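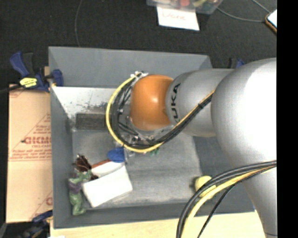
The gray bin, from up top.

The Last Bin

My first week at Liapis they gave me a pair of gloves, a locker with somebody else's gum wrappers in it, and the gray bin.

I should explain about the bin. Everything that came back to the Plistberg building got sorted on the long tables first, and the people on the tables were fast and good and had been there forever. Shoes went one way, lamps another, anything with a plug got a sticker. Whatever they couldn't place by the end of a shift went into the gray bin, and the gray bin was mine. Odd lids. Table legs without tables. A bag of what I'm still pretty sure were curtain hooks. The sides sloped in, so small stuff slid down and collected at the bottom, and by Friday you were leaning in up to your armpits with your cheek on the rim, feeling around for a hinge.

I loved it! I know how that sounds. My sister thought I was putting a brave face on things, because I'd moved back from Veldale in July with one suitcase and a rice cooker, and she'd decided I was fragile. She'd meet me after work at the Flekeria, which does soup and pie and not much else, and ask me in this careful voice how the job was going. And I'd tell her about the curtain hooks.

The trick with the bin was that you couldn't be in a hurry. You took out one thing, you looked at it, and you asked yourself who would be annoyed not to have it. A left-hand drawer runner means there's a drawer somewhere that sticks out like a tongue. A glass knob means a dresser with a gap in its face. I kept a notebook. On one side I wrote what the thing was, and on the other side I wrote my guess, and then I went through the complaint slips (we had 500 of them in a shoebox when I started, and 1,000 by the time the leaves came down) and tried to make matches.

Mostly I didn't. But sometimes! Sometimes there'd be a slip that said "missing small brass thing, round, goes on top" and I'd have the small brass thing, round, sitting right there in my palm. I'd wrap it in tissue and walk it over to outgoing myself. The woman at outgoing used to hold out her hand without looking up, and after a while she started looking up.

The key came in on a wet morning. I found it under a stack of shelf pegs, down in the corner where the side meets the bottom, and I nearly missed it. It was a little flat key with a loop of green ribbon through it, and the ribbon had been knotted and unknotted so many times it had gone furry. It wasn't one of ours. Ours came on a wire tag with a number. This one had been somebody's, it had lived in a pocket or on a nail, and I stood there holding it and my sandwich for most of my break.

I went through the whole shoebox. Then I went through it again. There was a slip from Veldale, of all places, in tidy blue handwriting: sent back one writing desk, wrong color, please check the drawer. That was all it said. Please check the drawer. It didn't say for what.

So I asked on the tables, and they remembered the desk (they remember everything, those people), and it was over by the back wall waiting to be sold on with 20 other desks just like it. I tried the key in the first one and it wouldn't even go in. I tried the next. You have to picture me in my gloves, shuffling down a row of desks on my knees with a ribbon hanging out of my fist. The shift lead walked past, thought about saying something, and kept walking.

It was the desk at the far end, naturally. The drawer stuck and then it gave, and inside were 2 buttons and a recipe for plum cake.

I don't know what I'd expected. A letter, I guess — something with a stamp on it. I read the recipe all the way through, twice, and the last line said to leave it overnight if you can stand to. The buttons were plain navy coat buttons, the kind you can get anywhere.

I packed it all up properly. The key went in one twist of tissue, the buttons in another, and I laid the recipe flat between two squares of cardboard so it wouldn't crease. I did copy it out first. I felt bad about that for maybe a minute. Then I wrote the address from the slip on the label, and it was a street I knew, three blocks over from the apartment I'd left, with the laundromat on the corner and the bad parking. I'd probably stood behind that handwriting in a checkout line.

The woman at outgoing looked at the label, then at me, and asked if it was something good.

"Buttons," I said.

She put it on the top of the pile.

I made the cake that Sunday in my sister's kitchen, with plums that were a little past it, and we did not leave it overnight. She had a slice standing up at the counter and then another one sitting down. She asked me how work was, in her normal voice this time, with her mouth full, and I told her someone had sent back a crate of doorstops and every one of them was missing its rubber foot.

"Where are the feet?" she said.

I told her I had a pretty good idea, and that I'd start on it Monday, and she cut me the corner piece.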